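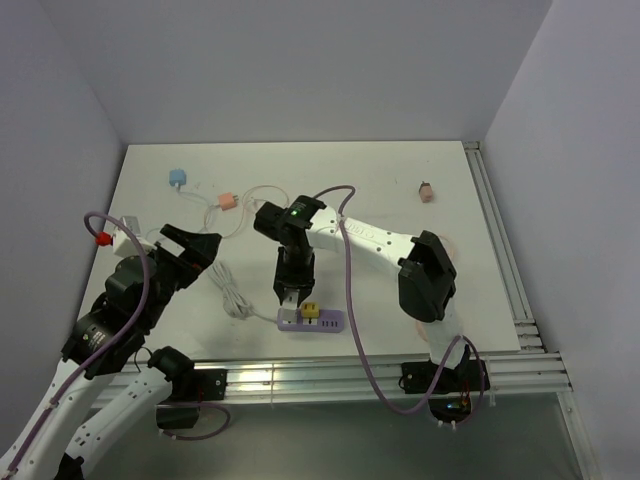
把颜色分给每一根线：与 Viorica Softić 聊充电角

Viorica Softić 的电话打过来的时候，我正趴在书桌底下找平板电脑的充电头。她在那头听见我喘气，马上就笑了：“您先别起来，告诉我下面有几种黑色。”

我看了一眼，全是黑的。插线板是黑的，充电头是黑的，线也是黑的，其中一根连着哪儿我到今天都没弄清楚。她高兴得不得了，说这就是她最喜欢的开场，让我七月里一定去一趟 Tastitz，带上家里分不清的那一袋线。

于是我真的带着一袋线去了。

Viorica 在 Tastitz 的老街上开着一间叫 Reltwood 的小工作室，专门帮人家收拾充电的地方：书桌、床头、玄关、厨房台面的一角，还有学校里的公用插座区。她以前做过舞台后台，收线是每晚散场以后的功课，后来有了孩子，家里的线比后台还难管，她就把后台那一套搬回了家，再后来搬进了别人家。她说话很快，讲到高兴处会把手里的线举起来，像举着一条刚钓上来的鱼。

我们先从颜色说起，因为桌上那条插线板是紫色的，一种很浅、发一点蓝的紫，我进门就问她在哪儿买的。

“您看，您进门先问的就是它！”她说，“一条插线板能让人进门先问它，这多好。从前大家都想办法把它藏起来，藏到柜子后面，藏到沙发底下，灰积上去，也没人去看。我喜欢把它放到台面上，放在手够得着的地方，颜色漂亮一点，您每天都会看见它，线头松了、插头歪了，一眼就知道。”

她的原则是一样设备一种颜色，从充电头到线都跟着走。浅蓝色的归浅蓝色，桃橙色的归桃橙色，黄色的单独给一样每天都要用的东西。她认为这比贴标签快得多。

“标签当然也好，我也贴。可是您早上七点半要出门，手机只剩一点点电，您会弯下腰去念标签上的小字吗？不会的。您会伸手去抓蓝色的那个。我儿子还不认字的时候就知道蓝色的是相机，橙色的是小音箱，从来没有插错过。我婆婆眼睛不太好，她也不用戴眼镜。一种颜色照顾到了全家，我每次讲到这里都特别开心。”

我问她，如果家里现成的充电头都是白的和黑的，难道要全部换掉？

她连连摆手。“千万不要换！好好的东西为什么要换。彩色胶带缠一圈，缠在线的两头，离接口一指宽的地方。或者用彩色的魔术贴扎带，拆下来还能用在别处。还有人给线头套一小截热缩管，五颜六色的，便宜得很，100块钱以内能把全家的线都认一遍。我自己这些彩色的，是一年一年慢慢攒起来的，旧的坏了，才挑一个有颜色的补上。”

攒彩色充电头是她的一点小癖好，她承认得很痛快。淡色的比鲜艳的难找，橙色里偏桃子的那种尤其难找，碰上了她会多看好几眼。不过她买之前一定先看功率和认证标识，颜色排在后面。“颜色再美，外壳上什么都没印的我也不要。这一条没有商量。”

倒出来，再说别的

我带去的那袋线被她一股脑倒在了桌上。她说所有的整理都从这一下开始，而且要倒在一张浅色的、平整的台面上。

“白桌面最好了。深色的桌面会把黑线吃掉，花桌布更糟糕。您把线摊在白桌面上，哪里破了皮，哪里折过，哪里发黄，全都看得见。家里没有白桌子，铺一张旧床单也一样。”

接下来是她所谓的“认亲”，每一根线都要找到它的充电头，每一个充电头都要找到它的设备。找不到亲戚的先放到一边，装进纸袋，袋子上写月份，过三个月还没有人来问，就送去回收。我的那一袋里，有好几根线当场就进了纸袋，其中一根的接口我认出来了，是一台早就卖掉的旧相机的。我有点舍不得。

“大家都舍不得，”她说，“我理解，真的理解。您总觉得哪一天会用上。可是您想想，上一次您真的需要一根奇怪的线，是不是根本想不起来它在袋子里，又去买了一根？”

我上个月刚刚买过。

她笑得趴到了桌上。

关于哪些该扔，她的标准比我预想的严格。外皮裂开露出里面的，不留。插头的金属脚发黑的，不留。插上去要用手扶着、找角度才能充电的，也不留，而且她对这一类最不客气。“很多人家里都有一根‘要哄着用’的线，压一本书在上面，或者绕手机一圈。我一听就着急。接触不良的地方会发热，您睡着了它还在那里热着。这种线我会当着主人的面剪断，免得他晚上又捡回来。”

剪之前当然要先从插座上拔下来，她补了一句，又说真有人打电话来问过。

转接头也在认亲的范围里。她见过太多人家把转接头叠成一座小塔，一个套一个，最上面再插一个充电器，沉甸甸地歪在那里。她的建议是一处插座最多用一个转接头，旅行带回来的那些，平时收在行李箱里，不要混进日常的抽屉。“它们是出门穿的鞋，”她说，“在家里不用穿。”

收线的手法

后台出身的人，收线是有讲究的。她拿起一根长线给我示范，第一圈正着绕，第二圈把手腕往里一翻反着绕，正一圈反一圈，交替着来。这样收起来的线下次一抛就是直的，不打结，也不会像弹簧一样拧着劲儿。

我学了很久。第一次收出来像一团面条，第二次稍好，到第三次，她让我捏着一头把线抛出去，线哗的一下在地板上铺开了，直直的，我和她同时叫了出来。那种痛快我很难形容，请各位读者一定自己试一次！

“您看您的脸，”她说，“每个人学会的时候都是这个表情。我教过小学生，教过一位退休的邮递员，他后来把家里浇花的水管也这样收了。”

她最反对的是把线紧紧缠在充电头上。线的根部是最脆弱的，缠得越紧，那里折得越厉害，很多线就是从根部开始坏的。她的做法是绕成松松的圈，圈的大小以能伸进四根手指为准，再用魔术贴扎带轻轻一拢。塑料的一次性扎带她不太爱用，勒得太死，剪的时候又容易伤到外皮。

细线她喜欢挂着，长线她喜欢平放。挂有挂的好处，墙面本来就空着，一根线挂上去，颜色看得清清楚楚，拿下来也只要一只手。她尤其偏爱把粉橙色的线盘起来挂在白墙上，说好看得像一件小首饰。

“您不觉得吗？一圈一圈的，影子落在墙上。我有时候一边喝咖啡一边看它。我丈夫说我看线的时间比看他的还长。” 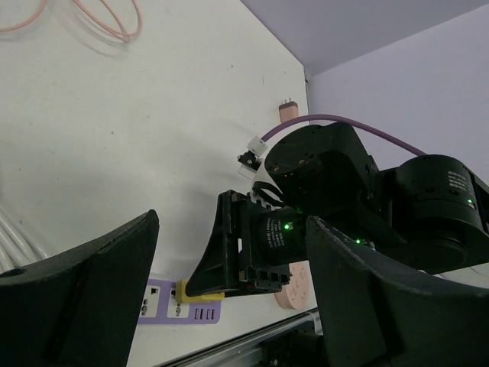 总第124期　第82页

说到长线，就要说到她讲得最认真的一段。她把咖啡杯放下，语速都慢了。

插线板的电源线往往比需要的长出一大截，多出来的部分怎么办，是她每次上门都会被问到的问题。常见的做法是捆成一把，塞到看不见的地方。她说这要看插线板上接了什么。

“如果只是手机、小音箱、台灯，用电很少，松松地拢起来，摆在通风的地方，我可以接受。可是如果您在上面接取暖器、电水壶、熨斗，那就一定要把线全部放开，平铺着走。线捆成一团，热量散不出去，里面那几圈会越来越热。用线盘的也一样，要全部拉出来再用。最好呢，大功率的东西直接插墙上的插座，别和充电的小家伙们挤在一起。”

插线板接插线板，她一概反对。地毯下面走线，她也反对，人踩来踩去，外皮磨破了都没人知道。门缝里夹线，她说她每次看到都觉得自己的手指被夹了一下。

我问她，既然讲究这么多，买一条短一点的插线板不是更省事吗？

“对呀！”她一拍桌子，“这就是我最想让您写下来的话。先量，再买。拿卷尺从墙上的插座量到您想放它的地方，沿着桌腿、沿着墙根量，不要拉一条空中的直线。量完留出一点点余量，就买最接近的长度。大家总觉得长一点保险，结果多出来的全要您天天去收拾。”

她自己也犯过这个错误。头一年开工作室，她图方便订了一批统一长度的线，到了客人家里才发现玄关的太长、卧室的太短，拉到床头刚好差一个手掌。她只好一条一条退回去。Lallcombe 的五金铺子老板到现在还拿这件事打趣她，每次她去买东西，都要问一句今天量了没有。

充电角放在哪里

“先看人，看人走路。”她说。

她上门的头半个小时通常什么也不动，就坐在那里，看一家人回来以后包往哪里放、手机往哪里放、谁一进门先去厨房。充电角要设在大家本来就会停下来的地方。如果一家人习惯把手机扔在餐桌上，您偏要把充电角放进书房，过不了一个星期，餐桌上又会长出一根线来。

有一家姓 Janevski 的客人让她印象很深。五口人，三个孩子都在上学，每个房间都有充电器，每天早上还是会为了一根线吵架。她看了一个傍晚，发现五个人回家以后都要在楼梯口的矮柜旁边换鞋，于是把充电角挪到了矮柜上：一条插线板，每人一种颜色，线的长度刚好够手机平放。颜色由孩子们自己挑，最小的那个先挑，他要了黄色。

“他妈妈后来给我写信，说早上安静得她都不习惯了，还以为孩子们没起床。我把那封信贴在冰箱上，贴了好久！”

我请她给我们的读者讲讲充电角该怎么摆，她从抽屉里摸出一支笔，一边说一边在信封背面画。

插线板顺着台面的长边放，和人站的那一侧平行，插孔朝上。块头大的充电头放到端头去，免得挡住旁边的孔。每天都要拔的插在离手最近的一头，一直不拔的往里插。线从台面的后侧走，前侧空出来放设备。台面上不放水杯，花瓶也请搬走，她对花瓶格外警惕。插线板上方不要挂毛巾和帽子，下面不要垫布。孩子小的人家，充电角要高过孩子的手，没有用到的孔用保护盖盖上。

“还有一样，给暂时不用的充电头一个位置。大家总是只给手机安排位置，忘了充电头拔下来以后也要有地方去。放在一个浅盘子里，或者就放在台面远一点的角上，金属脚别互相压着线。拔下来有地方放，下次才找得到。”

她画完把信封推过来，送给我了。我回家以后把它夹在了厨房的柜门上。

我又问到收纳盒。市面上有各式各样的理线盒，把插线板整个装进去，盖子一合，清清爽爽。她对这类盒子态度温和，说想用就用，但要挑两侧和底部有开口的，盒子里留出空地方，别把充电头塞得满满当当。买回来以后，偶尔在充电的时候打开盖子，用手背碰一碰外壳，有温温的感觉很平常，烫手就要停下来检查。

“我自己不用盒子。您也看见了，我喜欢看见它们。藏起来多可惜呀，这么好看的颜色。”

一年一次的大扫除

每年夏天，Viorica 会请街坊们把家里的线都带过来，大家坐在一起认亲、收线、换扎带。今年是第四次。起初来的人很少，都是她的朋友，去年连 Lallcombe 那边也有人坐车过来，一个下午整理出大约200根没有人要的线，全部送去了回收点。

她说最有意思的是交换。有人家里多出来的，恰好是别人找了很久的。去年有一位老先生带着一台旧的随身听来，充电器丢了好几年，一直舍不得扔，结果在邻桌的纸箱里找到了合适的。她仔细核对过电压、电流和接头的正负极，才让他插上。

“灯亮了！”她讲到这里眼睛也亮了，“老先生一句话也没有说，把耳机戴上，坐在那儿听完了一整面。我们一屋子人都不敢出声。我当时就想，明年还要办，后年还要办。”

核对这一步她要求每个人都做。接口插得进去并不说明能用，圆形接口的尤其要当心，外形一样，电压可能差很多。充电头上印的输出数值要和设备上写的对得上，字太小就用手机拍下来放大看。看不清的、磨掉了的，就当作不认识，不要试。

我问有没有什么线是她自己一直留着不肯扔的。她想了一下，站起来走到里屋去，拿出来一根灰扑扑的麦克风线，收得整整齐齐，扎带是一截旧鞋带。是她在后台第一年用的，师傅教她正反绕的时候，用的就是这一根。它早就不通了。

“按我的规矩，三个月，纸袋，回收。”她把线放在膝盖上，有点不好意思，“您不要写。”

我说我想写。

“那您写吧。不过您要写清楚，它没有插着电！”

临走之前，她又让我把带去的那袋线从头收了一遍，她在旁边看着，一句话也不帮。正一圈，反一圈，松一点，再松一点，扎带拢上。留下来的线装回袋子里只占了一个小小的角，我的平板充电头上多了一圈绿色的胶带，颜色是我自己挑的。她问我为什么挑绿色，我说平板的保护壳是绿的，她大声说：“对！就是这样！”街对面的人都回头看了。

回程的车上我给家里打电话，让他们先把插线板从书桌底下拿出来擦一擦灰，等我回去量尺寸。我先生问我是不是出了什么事。

采访之后，Viorica 托我们补充两点。其一，扎带和胶带不要缠在插头与线相接的软胶上，要往后让出一指宽。其二，擦插线板之前先拔掉电源，用干布，缝里的灰用干燥的软毛刷轻轻扫，不要喷清洁剂。读者如果有收不好的线，可以来信附上照片，她很愿意看，越乱越好。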